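2021-10-10
Workshop notebook, Stodham room

Started late because the kettle had to be descaled first, and I am not sorry, the tea was much better for it. The plan for the session was the small parts from the Leckie box, the ones that have been sitting on the bottom shelf since January under a label that just says "later." Well, later came around, and I have to say I enjoyed it more than I thought I would.

First, a note on cloths, as we keep going back and forth about this. The blue paper wipes are fine for the bench top and for spills, but they shed on anything with a corner or a seam, and then you spend longer picking off the fluff than you did getting the dirt off. The old cotton dish towels are much kinder. They have been washed so many times that they've gone soft all the way through, and they fold down small enough to get into a groove. Please don't throw them out when they look tatty! Tatty is when they get good. Wash them on hot, no fabric softener (it leaves a film, and I found that out on a Rarum housing I'd already done twice), and dry them flat if there's room.

The way I've been going about it: dry wipe first, all over, just to lift the loose dust. Then a corner of the cloth dampened with the mild soap mix, 2 capfuls to the small jug, and go over it again slowly. Then a dry part of the same cloth to finish. I did try the 99 percent alcohol on one of the scrap pieces and it took the greasy marks off beautifully, but it also left the surface looking a bit chalky, so I'd keep that for bare metal and leave the coated parts alone until we know what the coating is. Firkovora's sheet doesn't say. I've written to ask them.

What helps most is using both hands properly. I used to set the part down and rub at it, and it would skate off across the table every time. It goes much better if one hand stays flat behind it as a backstop and the other does the work with the cloth bunched up in front, so you can feel the edges through the fabric and turn the thing as you go. It's slower, but I haven't dropped one since I started doing it that way, and the dark ones show every fingerprint, so the less bare skin on the front the better.

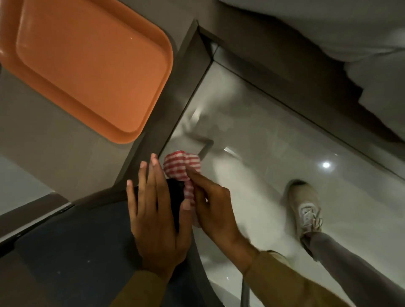

I got through 8 of them before my shoulders complained, and put 3 back in the box because there's old adhesive along the seam and I'd like a second opinion before I go at it with anything stronger than soap. They're wrapped in tissue at the left end, so don't tip the box out.

Still to do: rinse the jug, find the lid for the soap mix (I've looked behind the radiator already), and bring more cotton from home. I have a whole drawer of old pillowcases that would be perfect for this once they're cut down. If anybody hems, I'd be glad of the help, the raw edges leave threads everywhere.

Cloths are soaking in the sink. Please leave them until morning.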